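Driltham Netball Club: Assistant Coach, Junior Section

Part-time, paid by the session
Closing date: October 26, 2025

Driltham Netball Club is looking for an assistant coach to work with its under-13 and under-15 squads. The post is open to experienced coaches and to players who are ready to move into coaching and already hold a first qualification.

The club has 169 registered junior players, most of them from Driltham and the villages on the Matar road. The junior section enters teams in the Gindari League, which plays through the autumn and winter with a break at Christmas. Last season the under-15s finished second in their division and the under-13s were promoted.

What the job involves

You will help run 2 training sessions a week at the Jirnano Sports Hall, each lasting ninety minutes. The head junior coach plans the sessions and will agree with you beforehand which parts you are to lead. In most weeks you will take the shooting group and one of the match-play courts.

You will also go to league matches with one of the two squads. Home matches are at Jirnano and away matches are all within an hour's drive. On match days you will help with the warm-up, keep track of substitutions and make sure every player named in the squad gets time on court. The league asks for this at both age groups.

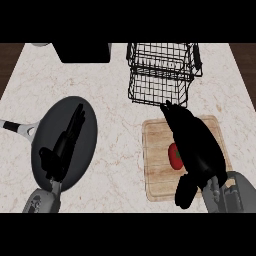
Other duties include keeping the attendance register, putting out and packing away the posts, and passing on any injury or welfare concern to the club's safeguarding officer on the same day. You may be asked to help at the open trials in spring.

Who we are looking for

You must be over 18 and hold a Level 1 coaching award in netball, or be booked on a course. A Level 2 award would be useful but is not required. Experience of working with children in a sports club or school matters more to us than the standard you have played at yourself.

You will need to be free for both weekly sessions and for most match days from the start of the new year until the league ends. Please tell us in your application about any dates you already know you can't do. A driving licence is helpful, though lifts can usually be arranged to away matches.

An enhanced background check is needed before you start. The club pays for it.

Pay and expenses

The post carries a fee of £1488 for the season, paid in two parts. Mileage to away matches is paid on top. The club has also set aside £900 for training, which can be used towards your next coaching award and a first aid course if yours has run out. Club kit is provided.

If you leave before the end of the season, the fee will be worked out on the sessions you have taken.

How to apply

Send a letter of no more than two sides, with details of your coaching awards and two people we can contact for a reference. One of them should have seen you work with young players. Letters can be handed in at the reception desk at the Jirnano Sports Hall, marked "Junior Coach", or sent through the contact form on the club website.

Applicants on the shortlist will be invited to a short interview and asked to lead a twenty-minute practice with the under-13s. Travel costs for the interview can be claimed. Everyone who applies will get a reply.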